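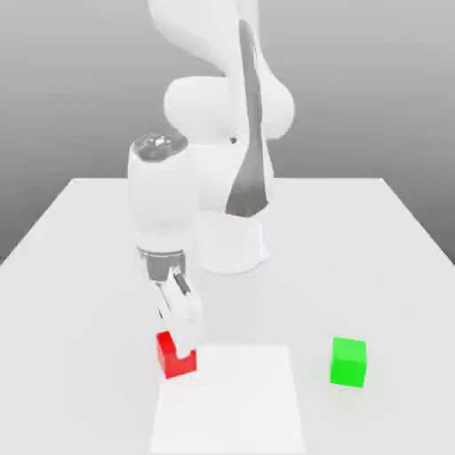
White arm reaching toward the front edge of a white table (rendered)

Ticket: Nest camera at the Aston water tower, night gaps and wrong species tags
Status: Closed
Opened by: Huiling Jiang
Assigned to: Dima Hamdan
Product: Candular nest camera, pole mount, with Hastent upload box

Original report (Huiling Jiang)

We run one camera on the kestrel box on the west side of the Aston water tower. It was put up in March and worked well through egg laying. Since the start of May we have two problems.

First, the recording stops at night. The last clip is usually a little before 11 p.m. and the next one is at 4:50 a.m. or so. The live view also goes dark during that time. In the morning it comes back without anyone touching it.

Second, the species tags on the clips are wrong. The female kestrel is tagged as a mourning dove in a large share of clips. The male is mostly tagged correctly. We send a weekly summary to the Shemweta raptor count and I can't use the tags as they are.

The female is on eggs, so nobody is going up to the box. Anything we do has to be done from the ground or over the network. The upload box is in a locked cabinet at the foot of the tower and I have the key.

Firmware on the camera is the one it shipped with. Power is a solar panel and a battery in the same cabinet.

Reply (Dima Hamdan)

Thanks for the details. Please don't go near the nest box, none of the steps below need it.

Let's take the night gap first. Please send:

- the system log from the upload box (Settings, Logs, Export)
- the battery voltage at sunset and again first thing in the morning
- whether the infrared lamp is set to Auto, On or Off

For the tags, please tell me which species list is loaded. It is under Recognition, Region.

Reply (Huiling Jiang)

Log attached. Infrared is on Auto. Voltage was 12.9 at sunset. Oluwatosin Edet went by at 5:15 the next morning and read 11.4.

The species list says "Garden and feeder, East." I don't remember choosing that.

Reply (Dima Hamdan)

Two findings.

The log shows a low voltage shutdown at 10:47 p.m., 10:52 p.m. and 10:41 p.m. on the three nights you sent. The camera turns itself off to protect the battery and starts again when the panel begins charging. So the camera is doing what it is set to do, and the question is why the battery runs down so fast. A healthy battery of this size should carry the camera and lamp until morning at this time of year.

The log also shows 1,005 motion events between sunset and the shutdown on the last night. That is far too many for a bird sitting on eggs. Each event turns the lamp to full power and starts an upload. Please look at a few of the short clips from after dark and tell me what moves in them.

"Garden and feeder, East" has no falcons or hawks of any kind in it. With that list loaded, the software picks the closest bird it has. I will come back to this once the power is sorted out.

Reply (Huiling Jiang)

I watched 50 of the night clips. The female is asleep or close to it in all of them. What moves is a piece of dead grass hanging from the top of the entrance hole, very close to the lens. It swings whenever there is wind. I think a starling carried it in before the kestrels took over. There are also moths in a few clips.

We obviously can't remove the grass now.

Reply (Dima Hamdan)

That fits. You can mask the area instead:

1. Open the camera page and choose Motion, Zones.
2. Draw a box over the upper left corner of the picture, large enough to cover the full swing of the grass.
3. Set that zone to Ignore.
4. Lower sensitivity from 80 to 53 for the night profile only. Leave the day profile alone, or you may lose food deliveries.
5. Save, then restart the upload box from the menu. Do not pull the power.

Run it for two nights and send the log again.

Reply (Oluwatosin Edet, for Huiling)

Done at 6 p.m. The first night was better, with the shutdown at 2:20 a.m. Second night, 2:35 a.m. Motion events are down to a handful per hour. The female was off the eggs for about 2 minutes at dusk and that was recorded fine, so the mask isn't hiding anything we need.

Still a gap before dawn, though.

Reply (Dima Hamdan)

Good progress. The events explain part of the drain. The rest is likely the battery or the charging. Can one of you check the panel for shade and dirt, and look at the battery terminals? Please also read the date code on the battery label.

Reply (Huiling Jiang)

The panel had a thick streak of pigeon droppings across the lower third. I washed it with plain water and a soft brush on a pole, from the ground. There is no shade on it after 8 a.m.

Terminals are clean and tight. The battery is older than I thought. It came from the barn owl camera we took down, and that one had it for four winters.

Reply (Dima Hamdan)

I would replace it. Same voltage and same type, so you don't have to change the charge settings. Do the swap around midday and keep it short. The camera will be off for a few minutes and will come back by itself.

Reply (Oluwatosin Edet)

Swapped at 12:30 p.m. Camera was back by 12:36. The female stayed on the eggs the whole time as far as I could see through the scope. Voltage at sunset 13.0, at 5 a.m. 12.3. No shutdown.

Reply (Dima Hamdan)

Power issue solved. Now the tags. Go to Recognition, Region and load "Raptors and open country, East." Then choose Reprocess and set the start to the first of May. It runs on our side and will not load your battery. I have asked Femi Bassey, who looks after the species lists, to watch the job.

Note (Femi Bassey)

Reprocess finished overnight. The female is now tagged American kestrel in nearly all daytime clips. A small number of infrared clips are tagged "unknown bird." The night picture has no color and she often has her head tucked, so I would leave those as they are or tag them by hand.

The wrong list was a default. Cameras set up without a site type are given the garden list. I have put in a request to have the setup page ask for it.

Reply (Huiling Jiang)

Tags look right. I corrected the unknown ones by hand and sent the count to Shemweta. Four nights now with no gaps. First egg hatched this morning, and we have it on video from 3:12 a.m.

You can close this. We will take the grass out in the fall when the box is cleaned.

Closing note (Dima Hamdan)

Cause: worn battery, dirty panel, and repeated motion triggers from nest material near the lens. Separate cause for tags: wrong species list.
Fix: ignore zone, lower night sensitivity, panel washed, battery replaced, raptor list loaded and clips reprocessed.
Follow-up: remove the ignore zone after the fall cleaning.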